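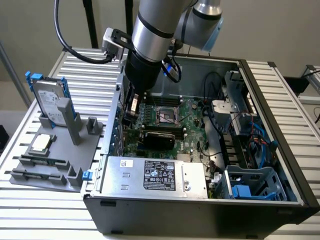 *Desktop tower on its side, panel off, lid on the to-do pile of life. Tasport Evening School.*

# About us

Tasport Evening School. Evening classes for adults, in the old Telora biscuit offices at 335 Innes Road. Brown door, next to the tyre place. If you get to the roundabout you've gone too far.

Page last properly updated 1/16/25. Fees and times change, so check the timetable page or ring before you set off.

## What we do

We teach grown ups things they missed, forgot or never got offered. English and maths mostly. Then bookkeeping, computer basics, PC repair, curtain making, reading music, and Welsh for beginners when we can get a tutor (we have one at the moment, so sign up).

241 learners on the books this year. Youngest is nineteen. Oldest has asked us not to say.

No entry tests. You have a chat with someone, they look at some of your writing or you do a few sums together, and you go in the group that fits. Wrong group? Tell us in the first fortnight and we'll move you. People do move, all the time, up and down.

## How it started

Siham Ragab was teaching maths at a college that cut its evening programme. Eleven people in her GCSE group with the exam still to come and nowhere to sit. She hired the upstairs room at the Wollus café, paid for it herself, and carried on through to June. Most of them passed. One got a 7 and still sends a card.

Second year, English got added, plus a bookkeeping class that began as a favour to the café. We outgrew upstairs quickly. The stairs were steep as well, and we'd had to turn a man away who used a wheelchair, which none of us felt right about. So when the Telora offices came up to rent we took the ground floor. Step free from the pavement, accessible loo, doors wide enough. Carpet tiles dreadful.

We kept the biscuit company's noticeboard. It still has "DESPATCH" painted across the top and new learners sometimes ask where Mr Despatch sits.

Siham is still head. She teaches two of the maths groups and does the timetable, on paper, in pencil. It gets typed up afterwards by whoever is nearest.

## Classes, quickly

**English.** Four levels. The lowest is for people who find reading hard full stop, and it's small on purpose. Bring glasses if you have them. Spelling is taught every week, and yes we know this page has had complaints.

**Maths.** Everyday maths up to GCSE. Fractions come round more often than you'd like. Calculators allowed for some of it.

**Bookkeeping.** Day books, VAT, bank recs, payroll in the second half. Plenty of people come because they've started a small business and have a carrier bag of receipts. Bring the bag, we use them.

**Computer basics.** Email, files, forms, passwords, not getting scammed. Slow pace. You can bring your own laptop or use ours.

**PC repair.** What's inside, what each part does, how to swap memory and drives without wrecking anything. Weekly, mixed ability. You don't need to have done computer basics first but it helps.

**Curtain making.** Full until February. There's a waiting list and it does shift, people measure their bay windows and lose heart.

**Reading music.** Mostly choir members fed up of learning everything by ear. No instrument needed.

**Welsh.** Beginners only. If enough of you finish we'll run a second level.

## What it costs

English and maths are free for most people who don't already have the qualification. Ask us, don't assume. We've had learners pay elsewhere for somthing they could have done here for nothing.

Bookkeeping is £340 for the year, books included, exam not included. Can be paid monthly. The rest are priced by the term and listed on the timetable page. Reductions if you're on certain benefits, bring a letter or show us on your phone.

Refunds: full up to the end of week two. After that, talk to the office. We're reasonable about illness, new shifts, new babies.

## Who teaches here

All our English and maths tutors hold a teaching qualification. The craft and repair tutors come from the trade and are doing theirs, or have done it already. Everyone is DBS checked and everyone gets observed once a year, Siham included. She hates it.

Groups are capped at fourteen. Lowest English level at six.

We do lose tutors, evening work doesn't suit everyone. If yours leaves part way through we'll tell you as soon as we know and find cover. We've cancelled one course outright in all our time (calligraphy) and everyone got their money back.

## A normal evening

Doors open at 5.45. Tea, coffee and squash in the front room, put something in the tin if you can. Classes start at 6.15 and most finish at 8.15, with a break halfway. Last bus towards the station goes from the end of Innes Road at 8.40, so tutors know not to run over.

Eat if you're hungry. Lots of people come straight from work. No fish please, the windows on that side don't open.

Phones on silent. On the table is fine if you've got kids at home or you're on call.

Parking is in the yard behind, not in front of the tyre place. They will block you in. They've done it to us.

## Things people ask before they join

I was hopeless at school. So were a lot of us. Come for the chat.

I work shifts. Tell us your rota. English and maths each run at more than one time in the week and you can swap between them, same level same content.

I'm dyslexic, or I think I might be. Say so at the chat. Coloured paper, bigger print, extra exam time where the board allows. Exam arrangements have to go in early so don't leave it till spring.

Can I bring my daughter? Sorry, no under 18s in class. Insurance.

Will anyone know I'm here? Not from us. We don't put learners names or faces on anything without asking in writing.

## What's next

Lift the carpet tiles. Get a proper projector for the back classroom. A daytime English group, which people keep asking for and which depends on the landlord letting us have keys before noon. A careers drop-in has been promised twice and will happen once we've got a desk for it.

We'd also like another bookkeeping tutor. If you're qualified and can do one evening, write to the office and mark it for Siham.

## Finding us

Tasport Evening School
Ground floor, Telora Offices
335 Innes Road
Tasport

Office is staffed from 4 until 8.30 on teaching evenings, term time only. Outside that leave a message, slowly please, with your number said twice. Or put a note through the letterbox. It does get read.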